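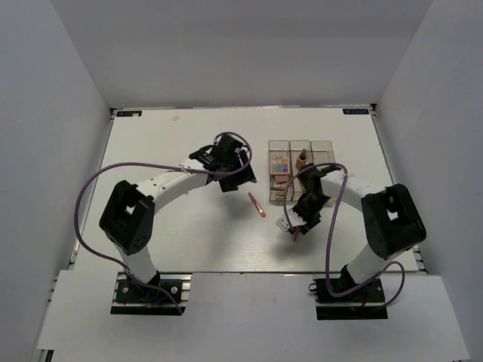
Orange pen, white table

April 10, 2025

I've been meaning to put up a page about white tabletops for ages, and the orange pen finally gave me the push. I love a bright thing on a plain surface. Give me a pale table and one pen and I'm happy for the afternoon! So this is the start of my worktop gallery, with my usual ramblings to go with it, and a bit at the end for those of you who keep writing in about cleaning.

The one at the top of the page

White top, pale grey-white walls on three sides, and an orange pen lying there like the last chip on the plate. I do like how the walls go soft and shadowy where they meet. If you've only ever seen a white table in a busy room with a patterned carpet under it, try to imagine how calm it is with plain walls round it as well.

The grain

Have a closer look at the top and there's a faint wood grain in the white. I'm a big fan of this. A completely blank white top is hard on the eyes after an hour (mine, anyway, and I've got the good glasses), and a bit of grain gives you something to rest on. My own table at home has one too, a little stronger, and I bought it from Binska in Tinport after sitting at every single one they had out on the floor. The man in the shop brought me a cup of tea in the end.

The little marks

Tiny marks here and there on the top. I find them rather friendly. I spent my first month with a white table going over every speck with a damp cloth and a face like thunder, and then I dropped a stapler on it and we were both a lot more relaxed after that. Mine has a dent at the left-hand end that fits my little finger exactly.

The edges

Grey aluminium rails down the left and right sides. Grey next to white always looks smart to me, and it gives the whole thing a border, a bit like a mount round a print. Zakhar Hrynyshyn, who I share a studio with in Wurnolberg, thinks metal edging looks like a hospital and has told me so many times. He has oak. He oils it, he talks about oiling it, and you can't put a cup on it.

On orange pens generally

Right, this is where I get carried away. Most of mine are blue or black like everyone else's, and they vanish. Under the post, down the side of the chair, into other people's bags. An orange one on a white table you can find from the doorway. I started buying them in October and I've lost two, which is a record low for me – and one of those went down a drain, so I don't think it should count.

They're also lovely to look at, which I know is a silly reason to buy a pen. I keep a handful in a jam jar on the windowsill, and when the sun gets round to that side of the building the jar goes like a lamp. My sister says it looks as though I'm growing carrots.

If you want the ink to match, be careful. Orange ink on white paper is a pain to read back, especially in the evening. I wrote a whole shopping list in it once and came home without the milk. Orange outside, black inside, is what I'd go for.

On keeping a white top white

Lots of you asked after the last page, so here goes. Warm water, a drop of washing-up liquid, a soft cloth, then a dry cloth straight after. That gets rid of nearly everything. For biro I use a pencil rubber first and go gently, and then the soapy cloth. Tea rings come off if you catch them the same day. Turmeric doesn't come off. I have a small yellow moon by my elbow and I've decided to be fond of it.

I'd steer clear of the gritty cream cleaners. I tried one on the underside of a shelf and it took the shine off in a patch the size of a saucer. Same goes for the green side of the sponge, however tempting!

Watch out for felt tips if there are children about. Plenty of them say washable, and they do wash – off hands. I put down a sheet of lining paper when my nephews come, taped underneath so it doesn't creep, and then I've got a big drawing to keep as well. One of those is on the studio wall now, a whale with legs.

On light

White tops bounce light about like mad. If your lamp sits right over the middle you'll get a glare patch just where you want to write, so shift it off to one side and tip the shade. I moved mine a hand's width and stopped getting headaches. Pale walls help too, though they do show every scuff from a chair back. Mine are due another coat and I keep buying biscuits with the paint money.

Send me yours

If you've got a white table, or an orange pen, or (please) both, I'd love to see them. I had around 400 messages after the enamel mugs page and I read every one, though it took me until the following week and I still owe Mrs Pylypenko a proper answer about her teapot lid. Tell me what the top is made of if you know, and what you clean it with, and whether you've got a turmeric moon of your own.

Next up I want to do drawers. Full ones, not tidied first, and I'll be going first with the one under the kettle, which has 8 keys in it and I couldn't tell you what a single one opens.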